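Gripper Care FAQ: Handheld and Arm-Mounted Units

Last updated April 29, 2025. Maintained by Ulla Saarela, Illport workshop.

How often should the finger pads be cleaned?

Wipe them at the end of every shift with a lint-free cloth and a little isopropyl alcohol. Let the pads air dry before closing the jaws. Do not use acetone or brake cleaner.

When do the pads need to be replaced?

Check them every 60 hours of use. Replace both if either one has a nick you can catch with a fingernail, or if the faces no longer meet evenly when the jaws close. Always change them as a pair. Our longest-lasting pair at Illport came off at 1,388 hours, but most are changed well before that.

How do I change a pad?

Open the jaws fully and disconnect power. Take out the small screws, pull the old pad straight off, and clean the seat underneath. Start all the screws by hand before tightening any of them. If a screw binds, back it out and start over.

Can I pick up abrasive items such as steel wool?

Yes, at low grip force. Open wide, center the jaws over the item, and close slowly. Scrubbers compress a lot, so the force reading climbs late. Check the pad faces for loose strands afterward and remove them with tweezers. Compressed air tends to drive them into the joints. 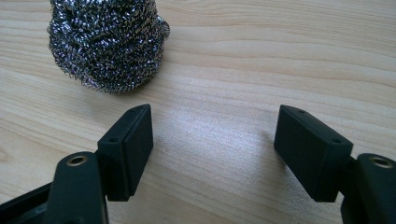 Jaws open on the bench, with a stainless steel scrubber ahead of the pads.

What about the brass inserts in the arms?

Look at them whenever you change pads. An insert that turns with the screw has pulled loose from the plastic, and the arm has to be replaced. Do not glue it back in. Spare arms are in the Korgate cabinet, and Siiri Eskola reorders them.

The jaws close off center. What should I check?

First look for debris at the base of each arm. Then run the homing routine twice with nothing between the pads. If the offset is still there, tag the unit and leave it on the repair shelf. Adjusting the linkage takes the fixture at Laaksonen.

Do I need to recalibrate after changing pads?

Yes. Run the zero-width routine, then 12 open and close cycles, then zero-width again. Write both readings in the log. If they differ, check that the pads are fully seated and repeat.

Who do I contact about a damaged unit?

Ketsara Phromma handles repairs. Include the unit number and the last log entry.

Related articles
Reading the grip force log
Storing units between projects
Cable and connector checks
Plilport spare parts list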